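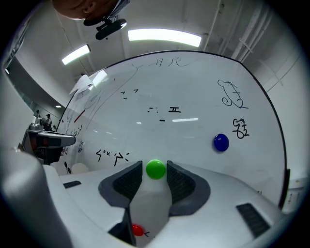

Round magnets and marker drawings on a whiteboard at the Skurnudwood study center. Photo: Skurnudwood

Skurnudwood opens its shared whiteboards to all evening learners

Nastmont, 2021-08-16 - Skurnudwood, the adult study center in Nastmont, announces that the whiteboards in its classrooms will from now on be open to every person who is enrolled in an evening course. Until this summer the boards were reserved for teachers. Learners may now write, draw and put up papers on them before and after the lessons.

The decision follows a trial of seven weeks in one classroom. During this time the learners used the board for vocabulary, for small drawings and for messages to the group which comes after them. The teachers observed that people arrived earlier and stayed longer to talk with each other.

"In the beginning I was worried that we would lose our space for teaching," said Inmaculada Benítez, director of studies at Skurnudwood. "Now I come into the room and I find a word in a language I cannot read, and I have to ask somebody what it means. It is a good start for a lesson."

The center has also bought 400 round magnets in several colors, together with new markers and erasers. They were supplied by Šimek, a dealer in school and office materials. Each classroom receives its own box, and the boxes stay in the room.

The rules are short. Learners are asked to leave free space for the teacher, to use only the markers from the box, and to keep a drawing of another person until the end of the week. On the last evening of each week the board is cleaned completely. Who wishes to keep something should take a photo before that.

"My group writes with four different alphabets," said Afaf Tannous, who teaches the beginners' course. "On paper each one hides the page with the hand. On the board they write big and they correct each other - sometimes they correct me also."

Skurnudwood has 327 learners registered for the coming term. A second group of boards will be installed in October in the Skukside building, where the writing workshops take place.

Registration for the evening courses is open at the front desk in Nastmont. Visitors who would like to see the classrooms are welcome during the opening hours of the desk.

Press contact: Unai Cantero, Skurnudwood, Nastmont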